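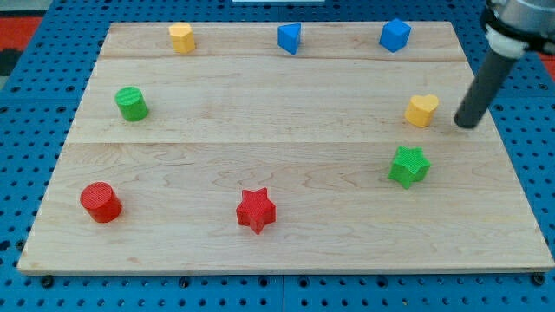
Section 7. Following a show: season premieres, casting news, spoilers

Read section 2 first if you haven't made a Yook account yet. Everything below assumes you're logged in and your TV region is set. If the region is wrong the air times will be wrong too, and no, we can't fix that from our end.

This section covers the web version and the tablet app. Phone app is almost the same but the menus are at the bottom.

7.1 Add a show

1. Tap Search, top right.
2. Type the title. Partial titles work. Comic book shows often share a name with a movie or an older series, so check the year before you tap.
3. Tap Follow. The button turns gray and says Following.
4. Pick what you want to hear about: Air Dates, Casting, Trailers, or All.
5. Tap Save. If you skip this the choices go back to Air Dates only.

Note: All means all. A big superhero show in the month before its premiere can send 17 alerts in a day. Start with Air Dates and Casting, add the rest later.

Note: a show that's been announced but has no network yet shows up as Unplaced. You can follow it. Air Dates will stay blank till there is one.

7.2 Follow a character instead of a show

Handy for villains and guest roles, who tend to turn up in more than one series.

1. Open any show page.
2. Scroll to Cast and Roles.
3. Tap the role name, not the actor name. The actor name takes you to the actor's page, different thing.
4. Tap Follow Role.
5. Choose This Show or Every Show.

Every Show also picks up animated versions, and games if you have Games turned on in Settings. Turn it off there, not here.

If a part is recast you keep following the role. You'll get one alert with the new name and the old actor drops off your list. If you wanted to keep the actor, follow them seperately.

7.3 Spoiler shield

Set this up BEFORE the premiere. It doesn't work backward – anything already in your feed stays in your feed.

1. Settings > Feed > Spoiler Shield.
2. Switch it on.
3. Set the level.
 Low: hides endings and deaths only.
 Medium: hides anything from an episode you haven't marked watched.
 High: hides Medium plus casting news and set photos.
4. Tap Apply to All Shows, or pick them one by one.
5. Close the settings page and reload the feed.

Caution: High will also hide the casting alerts you turned on in 7.1. This is the number one thing people write to us about. Casting alerts or High, pick one.

Caution: the shield reads tags that editors put on a story. A story posted a minute ago may not have its tags yet. If you're really worried, stay out of the feed on premiere night.

Comments are not covered by the shield. Hide them under Settings > Feed > Comments.

7.4 Marking episodes watched

1. Open the show page, tap Episodes.
2. Tap the circle next to the episode. Filled circle = watched.
3. For a whole season, press and hold the season title, then Mark All.

To undo, tap again. Mark All can be undone for two minutes, after that you have to go down the list one at a time. Sorry.

Crossovers: a story that runs over several shows is listed under each show, but also as its own entry under Events. Marking the Event marks every part. Marking one part doesn't mark the Event. Watch order is on the Event page, and it's the order they air, which is not always the order in the comics.

7.5 Linking a Porkia watchlist

Optional. Only needed if you already keep a list on Porkia and don't want to type it all in again.

1. In Porkia, open your list and choose Export.
2. Save the file somewhere you can find it.
3. In Yook, go to Settings > Lists > Import.
4. Pick the file. Wait. A long list takes about 2 minutes, don't close the tab.
5. Check the Unmatched box at the bottom. Titles that Yook couldn't place end up there, mostly remakes and shows that changed there name.
6. Tap Match by hand for each one, or Discard.

Error 411 means the file is empty. Go back and export again, with at least one list ticked.

Ratings do not come across. Watched marks do.

7.6 Alerts not showing up

Try these in order.

1. Check that the show still says Following.
2. Check your shield level (see 7.3).
3. Check that alerts are allowed for Yook on the device itself.
4. Log out, log back in.
5. Unfollow the show and follow it again. You'll need to redo step 4 of 7.1.

Shows on midseason break go quiet and that's normal. Most come back in March, and alerts start up again on their own when the new date is posted.

Next: section 8, Sharing lists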